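Möbelmiete: Trulton verspricht Entlastung für kleine Haushalte

Brirnen, 9. Oktober 2025. Wer in Brirnen eine neue Wohnung bezieht, soll sein Sofa künftig nicht mehr kaufen müssen. Der Vermieter Trulton hat angekündigt, ab Januar in 14 seiner Häuser ein Abonnement für Wohnzimmermöbel anzubieten. Sofa, Beistelltisch und Regal kosten zusammen 72 Euro im Monat, Lieferung und Abholung inbegriffen. Das Programm heißt Pedero und soll nach Angaben des Unternehmens »den Umzug neu denken«.

Neu gedacht ist daran zunächst einmal die Rechnung. Bei einer Mindestlaufzeit von 20 Monaten kommen 1440 Euro zusammen, und danach gehört dem Mieter kein einziges Stück. Eine Kaufoption ist zwar vorgesehen, der Preis dafür steht aber nicht im Vertragsentwurf, der unserer Redaktion vorliegt. Dort heißt es lediglich, er werde »zum Ende der Laufzeit marktgerecht ermittelt«. Von wem, bleibt offen.

Unklar ist auch, was als Abnutzung durchgeht. Flecken auf dem Bezug sind laut Entwurf »in haushaltsüblichem Umfang« abgedeckt, Kratzer an Holzteilen nur bis zu einer Tiefe, die der Entwurf nicht nennt. Für die Endreinigung werden pauschal 97 Euro fällig, auch dann, wenn der Mieter selbst gereinigt hat. Wer vorzeitig auszieht, zahlt die restlichen Raten oder stellt einen Nachmieter, der die Möbel übernimmt. Ob der Nachmieter überhaupt ein Sofa braucht, ist offenbar dessen Sache.

Trulton verweist auf die hohe Nachfrage. Man habe viele Anfragen erhalten, sagte Sprecher Zbigniew Górecki, vor allem von Leuten, die nur für kurze Zeit in die Stadt kämen. Eine Zahl wollte er auf Nachfrage nicht nennen. Auch zu der Frage, ob Wohnungen in den betreffenden Häusern weiterhin ohne Möbelvertrag vergeben werden, gab es nur die Auskunft, das Angebot sei »grundsätzlich freiwillig«. Das Wort »grundsätzlich« hat in Mietverträgen schon manchen Streit ausgelöst.

Die Möbel selbst kommen von Tomoana, einem Händler, der bisher vor allem Büros ausgestattet hat. Wie lange ein Bezug hält, auf dem jeden Abend jemand sitzt, isst und einschläft, wird sich dort erst noch zeigen müssen. Ein Prüfbericht liegt bislang nicht vor.

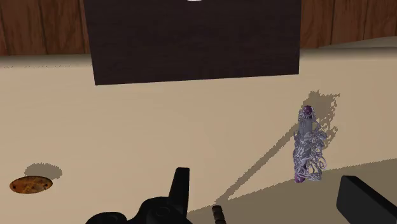
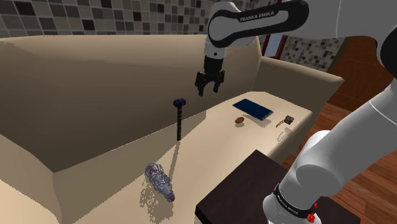
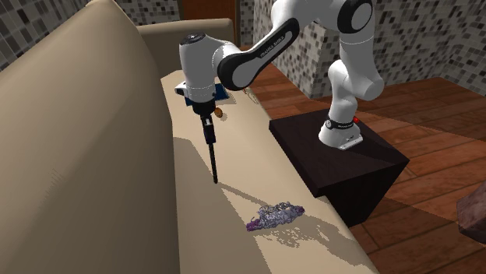 Kauko Niskanen rechnet anders als der Vermieter: Für die 1440 Euro bekomme er zwei gebrauchte Sofas und den Transport dazu, und das zweite könne er beim Auszug verkaufen. Abschließen werde er den Vertrag jedenfalls nicht, solange der Preis für die Übernahme fehle.

Die Verträge sollen noch in diesem Jahr an die ersten Mieter verschickt werden. Einen Termin, zu dem der Übernahmepreis feststeht, nannte Trulton nicht.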